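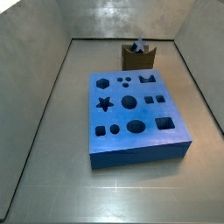
2023-01-13, Esberg cell

Babar Sethi's handover says the cell is "good to go after re-teach." I've read that sentence in this notebook before, so I started over from the floor.

Floor first. Lined the board up against the cross mark and ran the tip down to the taught pick height. The Beaudoin screen says the height is right to the second decimal. Feeler gauge says it is 2 mm high. I believe the gauge. The screen reports what the controller thinks it told the arm, and the arm has had its own opinions since April.

Re-zeroed Z with the gauge and not with the wizard. Saved as offset set 76. Set 75 stays in there until someone besides me has run the new one.

Fingers: gap checked by eye and with the small block, closes evenly enough. The plastic gives a bit when you squeeze near the tip. Josilbridge claims 2000 cycles a set before that matters. Counter reads 179 and I can already feel it, so either the counter got reset at the last swap or their number comes from closing on air. Asked for the test sheet. Not holding my breath.

Cradle: Babar thinks the drift is the cradle walking. Could be. Pushed on it hard by hand from the side and the front and couldn't get it to shift. Put a driver on both base screws anyway, neither one moved. So I don't buy the walking theory, but I've put a pencil line along the base to settle it. 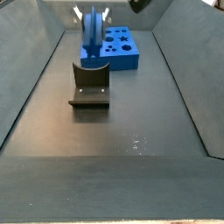
Gripper down at the back over the foam block, cradle in front. White specks on the floor to the right, not cleaned up yet.

Specks: may be foam, may be plain dust. If it's foam, something is rubbing on the pockets and the Z error is the obvious suspect. Going to wipe the floor, run one shift on set 76 and look again before I blame anything.

Condum wants us to turn on their auto-compensation. No – not while the raw offset is wrong. It would hide the error until it got too big to hide, and then we'd be doing this same job with worse numbers.

To do
- wipe floor and ledge, dry cloth only
- gauge check again Monday, cold start, before anyone homes it
- compare pencil line
- find out who resets the cycle counter
- Babar: please write down the gauge reading next time, the screen value by itself is no use to me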